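Gonholm raised bed and trellis – pre-season check, 19/02/2019

Checked by: Brunello Ruggiero

**1. Bed walls**

- [x] Corner brackets tight, no missing screws
- [x] Boards sound at soil line (probed with awl)
- [ ] North wall straight – bows outward at midspan, needs a cross tie

Soil was pulled back 2 inches from the boards before probing. The bow has grown since the September check. 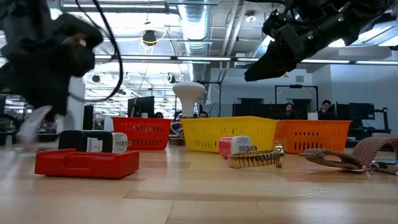

The cross tie should go in before the bed is topped up. Use the galvanized strap left over from the Fiore planters.

**2. Trellis**

- [x] Posts plumb
- [ ] Post 3 footing – moves under hand load
- [x] Wire tension even top to bottom
- [ ] Staples – several backed out on the lower run

Post height above grade is 56 inches. Do not hang baskets on the lower run until the staples are replaced.

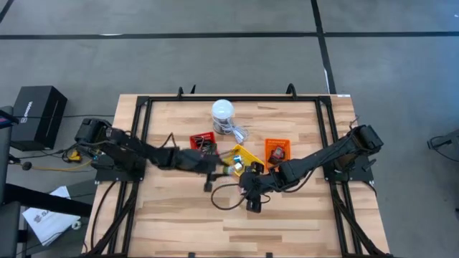 Thanasis Mitsotakis-Vlachou: Post 3 was set in gravel only. I would dig it out and pour a footing. Tamping it again will get you through spring and no further.

Agreed, changed to "replace footing." Hold the clematis until it cures.

**3. Drip line**

- [x] Filter screen rinsed
- [x] End caps on
- [ ] Pressure at the far end – not tested, supply still shut off

The Plavutell timer is indoors with the battery out. Emitters to be flushed at first run, 20 minutes, caps off.

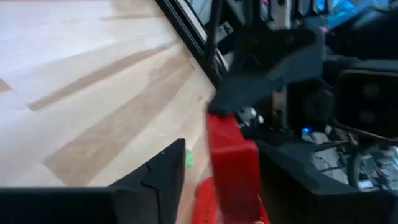 Thanasis adds that the backflow preventer should be looked at for freeze cracks before the supply is opened, and that it belongs on this list every year.

- [ ] Backflow preventer – body and bonnet

Open items: 5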